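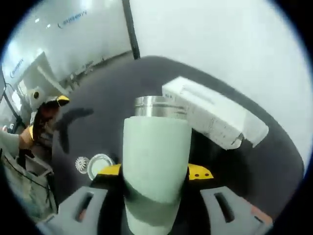
# Throwing away demos made our bottle policy better

28/06/2024

I've been sitting on this one for a couple of weeks because I wanted to rerun it before getting excited in public. Well, I reran it, and I'm excited!

Quick background for anyone who hasn't followed along. We've been training a small manipulation policy, which we call Grister, entirely from demonstrations recorded with hand-held grippers. You squeeze the fingers, pick something up, put it somewhere, and the wrist camera records the whole thing. The bottle task is our bread and butter: close on an upright bottle with a metal lid, lift it, set it down on a mark. There's always other stuff on the table, because a policy that only works on a bare table isn't much use to me.

By spring we had 890 demos of it. The policy was fine. It got to the bottle nearly every time, and then it would do this maddening little hover, fingers open on either side, as if it couldn't make up its mind about when to close. Sometimes it closed too early and nudged the bottle sideways instead.

My first idea was more data (of course it was). Eliseo Gallegos, who has recorded more of these demos than anyone else in the group, suggested going the other way. His hunch was that our demos disagreed with each other in the last moment before contact. Some of us pause to line up the fingers. Some of us swoop in and close on the move. Average those together and you get a hover.

## What we did

We scored every demo on just the stretch before the fingers close. The score is pretty simple:

- how long the gripper stays nearly still before closing
- how much its path wobbles over that same stretch
- how far the closing point is from the middle of the bottle

Then we kept the 300 most consistent ones and trained from scratch. Same network, same number of training steps, same everything else. The scoring script is called Ulley and it's embarrassingly short, which I love.

## What happened

On the full set, the policy finished 2 out of every 3 trials, give or take. On the trimmed set it failed only 27 times in 300 trials. The hover is almost gone! When it does show up, it's mostly with bottles placed near the rim of the table, where we have very few demos left after trimming.

A random 300 demos didn't help at all, by the way. It did slightly worse than the full set, so the gain really does seem to come from which demos we keep.

## Where I'd be careful

This is one task with one kind of grasp. I'd expect trimming to hurt on tasks where there are several good ways to do the job, and you'd want the policy to know all of them. We also picked the cutoff by feel. I tried a couple of looser ones and the results slid back gently, but I haven't done a proper sweep.

Next up is Colombo, our pouring task, which has a much messier approach phase and far more variety between people. If the trick survives that, I'll clean up the script and put it on the Trerkus page, hopefully by October. In the meantime, if you've tried anything like this on your own demos (especially if it flopped), please write to me. I want to hear about it!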